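About Nirkmont

We started Nirkmont because we were tired of reading reports about school reading programs that had been written by the people selling them.

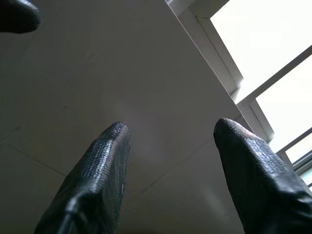

Most of what gets sold to schools comes with a study attached. Open the study and you often find one building, one semester, a test the company wrote itself, and a comparison group that got no extra help of any kind. Kids who spend more time reading with an adult tend to read better. We would like to know what the $600 classroom kit added to that.

Nirkmont reviews reading and spelling programs for elementary schools and small districts. Karthik Wanigasekara and Mahsa Jalali run it. Karthik taught third grade for 16 years and sat through a great many product launches during that time. Mahsa used to design tests for a publisher and left when she got tired of being asked to make the second test easier than the first.

What we do

A school sends us the program it is thinking of buying. We read the teacher guide from start to finish, including the appendix, and then we read whatever research the seller points to. We ask the seller for the numbers behind the charts. Some send them. Gatetti sent theirs the same afternoon, and we still had complaints about the program, which we published. Polat has told us twice that the data is "being prepared for release."

The school gets a written review of no more than 20 pages. It says what we think the program does, what we couldn't find out, and what we would ask before signing. We don't give stars or seals. We were asked to make a badge once, for a website, and said no.

What we don't know

We can't tell you whether a program will work in your school. Be careful with anyone who says they can. Staff turnover, the length of the reading block and who covers when the specialist is out probably matter as much as the box you buy, and no review of ours can measure them.

We have also been wrong. Our first review of Zendier was too hard on it. We had missed a follow-up study, a teacher in April wrote to point it out, and the corrected version is posted with the old one next to it so you can see what changed.

Who pays us

Schools do. We take nothing from publishers, and that includes lunches, conference travel and sample sets we are told we can keep. Sample sets go back at our own cost. If a district wants us to confirm a choice it has already made, we would prefer it saved the money.

Getting in touch

Write to us through the contact form and tell us the grade levels, the program and your decision date. We need 20 school days for a full review. Sales teams are welcome to write too, but please attach the data.

Page last updated Mar 3, 2019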